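Showing by Hand: a Gallery from the Floltero Days at Indau

Welcome, and thank you for finding your way to this page, which has grown rather longer than we meant it to. Floltero is our name for the part of the work where a person shows a task by hand, with a gripper they can hold and squeeze for themselves, so that a robot can be taught from it later on. We do it at Indau, and we have now kept 2692 showings that we are happy to pass on, plus a good many more that we were not.

Most of our visitors ask about remote control first, so a word on that. We did begin that way, with the Skaltix desk and its pair of levers, and for slow jobs we are still very fond of it. But steering a distant arm round a kettle handle takes a patience that few of us have after lunch, and when we tried the same job with a gripper in the hand, even newcomers were comfortable by the end of the morning. A good sitting by hand gives us around 80 showings – at the desk we were pleased with far fewer.

The gallery goes room by room. Click on any picture for the larger size, and do write in if you would like one for a talk or a school display.

The open room

A roomy place to practise, with marble-patterned blocks and counters to work at and plenty of floor to walk about on. We ask people to move at the pace they would use at home, and to finish one showing properly before they think about the next.

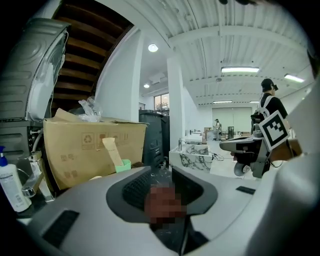 Two grippers up close, and a square black-and-white marker on the one being held. Behind them the room runs back a long way under its strip lights. 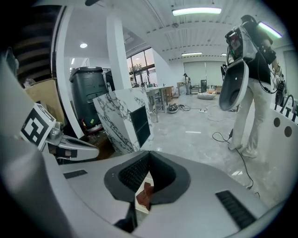 The marker again, next to the curved tip of a white finger, and a person in white trainers carrying a large white device at chest height. Trailing cables are the thing we nag about most, so please step over them!

Coming next: the Ashour kitchen

We spent December fitting out a small kitchen at Ashour, where the tasks will be cups, lids and drawers to begin with. The plan is for 200 showings of each, and the cups stand at 161 so far. Pictures will go up on this page once we have sorted through them.

Page last updated 2024-02-26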